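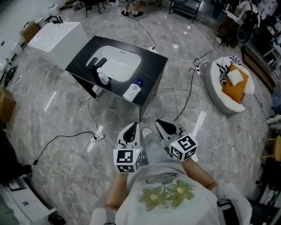
eltach replied: so you're building the collecting half of a robot, with no robot. What is the arm supposed to do with all this once you're done?

Fair question and I've been chewing on it since I read it. Short version: I don't have an arm. I have two grippers with handles, a shared workshop membership, and a growing pile of doubt.

Longer version, in pieces, because people keep asking.

The build is called Tejada. It's a pair of hand-held grippers plus the software to work out where they went. The marker cubes are the reason it works at all. A camera sees the black and white squares, the software gets a position, and later (so the story goes) an arm copies the motion.

I've been at it since October. The plans I started from are the Flirkmont ones, which promise "a weekend build." I would like to meet the weekend.

Total spend so far: about 600 dollars. That does not count the jaws I printed and threw out. The first ones cracked at the bend. The curved black ones are version 5 and they've held up, so I'm leaving them alone even though the left one squeaks.

The task I picked is bathroom tidying. Pick up a bottle, put it down by the sink, do it again. I picked it because every home robot pitch I've ever watched has a clean bathroom in it somewhere, and I wanted to see how hard the boring part is.

It's hard! A full pump bottle is top heavy. Grab it low and it swings. Grab it high and you press the pump. My own hand does this without asking me. The gripper makes me think about it every single time.
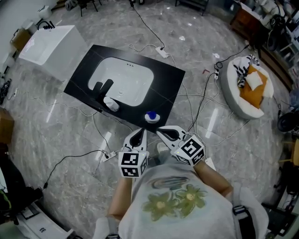
Both grippers at the sink slab, one bottle on its side.

Somebody will tell me the fix is more data. Maybe. But I've listened to my own recordings of me muttering through these runs and what I hear is a person slowly learning to use a bad pair of tongs. Is the arm going to learn tidying or is it going to learn my bad tongs?

I put that to the Tetska forum and got 2 answers. One said it doesn't matter. The other said it's the only thing that matters. Same thread, same hour, both very sure.

Things I'd change if you're copying this build:

Put the cubes further back toward the wrist than you think. If your own jaws block the squares you lose tracking right when you close on something, which is the only moment you care about.

Round the edges on the handle. My palm had a groove in it by 4 pm.

Label your cables before you start. I didn't. I now own several black ones that all look alike and one of them is bad.

Small parts are where I nearly quit. A bottle is forgiving. A cap is not. Squeeze a hair too hard and it shoots out, too soft and it turns on you and slides down the pads. I added ribs to the inside of the grip and that helped more than any software change I made all winter.
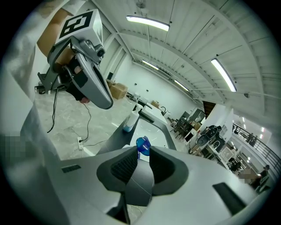 Small blue plastic piece between the ribbed pads.

So back to the question at the top. What does the arm do with it? Right now, nothing, it doesn't exist. I priced used ones and closed the tab. The plan is to borrow time on one at another shop and run the simplest task I've got. Bottle, sink, let go.

My bet, in writing, so you can come back and laugh: it gets to the bottle and misses by the width of a thumb. I'd call that a decent result for something made on a shared bench. The videos would call it a breakthrough and cut before the miss.

I'll post the whole run, misses included. If you've built the Flirkmont version and yours tracks through a full grasp, please send me your cube mount file. Mine is on revision two and I already don't like it.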